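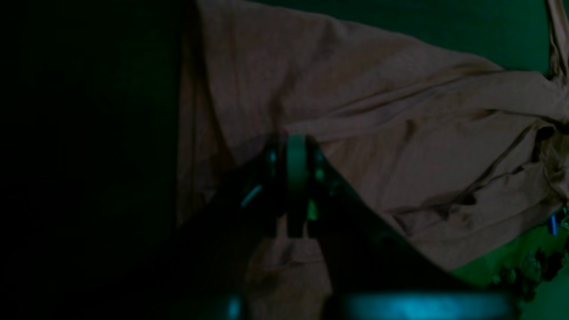

How to fold a long-sleeved shirt so it stays folded

Most shirts that come out of the laundry basket at our house arrive as a lump. I used to put the lump straight in the drawer and push. Then Kam-wah Yeh, who shares my hallway in Ustville and once folded sweaters for a living, saw the drawer. What follows is her method, slowed down for people like me.

What you need

One long-sleeved shirt. One table, ideally longer than the shirt. A cloth over the table helps if the top is slick, and a dark one shows you every bit of lint you own. Allow 40 seconds a shirt once you have the knack, and a good deal longer until then.

Step 1: Find the shirt

Pick up the lump and hunt for the shoulder seams. Hold one in each hand and give it a single hard shake. If a sleeve has gone inside out, reach in from the shoulder and pull it through by the cuff now. You will not want to do it later.

Step 2: Lay it sideways

Put the shirt down with the neckline to one side and the hem to the other. Smooth from the middle out with the flat of your hand.

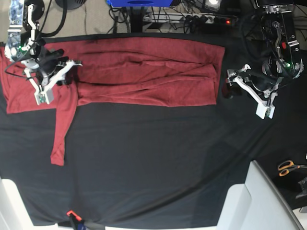 Work on the body first and leave the sleeves for last. Sleeves have opinions, and they get stronger if you tug at them while the rest is still creased. Knits stretch, so pat them and don't pull.

Step 3: Straighten the sleeves

Run each sleeve down alongside the body, cuffs pointing toward the hem. You want both of them lying flat, with no twist at the elbow.

Step 4: Fold in the sides

Bring one side of the body in toward the middle, sleeve and all, then turn the sleeve back so it lies along the fold. Do the same on the other side. You should have a long strip the width of a magazine — or two magazines, if you buy your shirts the way Italo Guerra buys his.

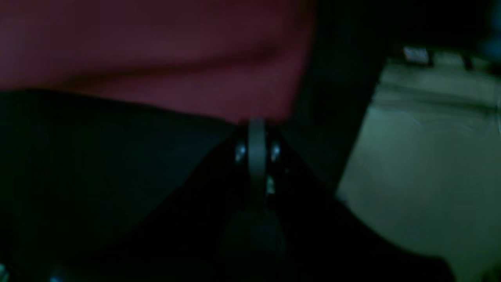
Does it matter which side you fold first?

Pick whichever you like, but pick the same one every time. Stacks look neater when all the folds match.

Step 5: Fold up from the hem

Take the hem up to just below the collar, then fold the whole thing in half again. Thick fleece will only put up with one fold before it starts to spring open, so stop there.
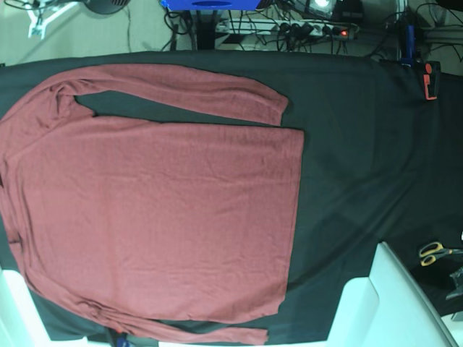 Press down once with both palms to push the air out, and square up the corners with your fingertips. If one end is fatter than the other, open the last fold and shift it a little. Starting over completely is allowed, though I'd have a snack first.

Put the shirt in the drawer standing on its folded edge, and close the drawer without using your knee.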